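# Unen measuring spoon, steel bowl with wooden handle

I bought the Unen spoon in April to replace a plastic tablespoon that had lost its markings. It came from Kaufmann, the kitchen shop near the station, and it gets used most days, for flour, ground coffee, rice and the odd bit of oil. It is sold singly, so if you want the smaller sizes you have to buy each one separately.

The first thing I checked was the capacity. Holger Amundsen lent me his scales, which are better than mine, and we weighed level spoonfuls of water. The results were close enough to each other that I stopped worrying. For baking it is as accurate as I need. For anything fussier I would weigh the ingredients anyway.

The bowl is stainless steel and round, with a flat rim. The rim is the best part of the design. You can run the back of a knife straight across it and get a proper level measure, which was always hit and miss with the old plastic one. It also pushes cleanly into a bag of flour. The drawback is narrow jars. My yeast comes in a small one and the spoon won't go in, so I tip the yeast out onto a saucer first. 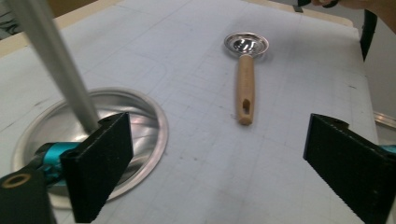

*The Unen spoon on the gridded board, well above and to the right of the round metal dish.*

The handle is pale wood with a rounded end. It is comfortable to hold and doesn't get slippery with wet hands. After the first few washes the grain came up and felt rough. I rubbed it down with fine paper and gave it some of the Zunura board oil I already had in the cupboard, and it has stayed smooth. The leaflet says hand wash only. Domenica Brunner put hers through the dishwasher for a month and the wood went grey and dry, so I would take the leaflet at its word.

There is a long slot near the end of the handle for hanging it up. It fits over the hooks on my Flundholm rail with room to spare. On a plain nail it tends to swing round when you brush past it, but it has never fallen off.

The steel marks easily. Fingerprints and water spots show up straight away on the polished surface and I have given up drying it to a shine. There are some fine scratches inside the bowl from coarse salt. They don't affect anything. I haven't had any rust, and the bowl hasn't worked loose from the handle, which was my main worry before buying.

It doesn't stand up well to being left in the sink. I forgot it overnight once and the handle took two days to dry out fully.

Would I buy it again? Yes, for dry goods. If you mostly measure liquids, or everything you own goes in the dishwasher, get an all-steel one and save yourself the oiling. I have since bought the teaspoon size as well, and the only difference I've noticed is that it does fit in the yeast jar.

Aug 13, 2020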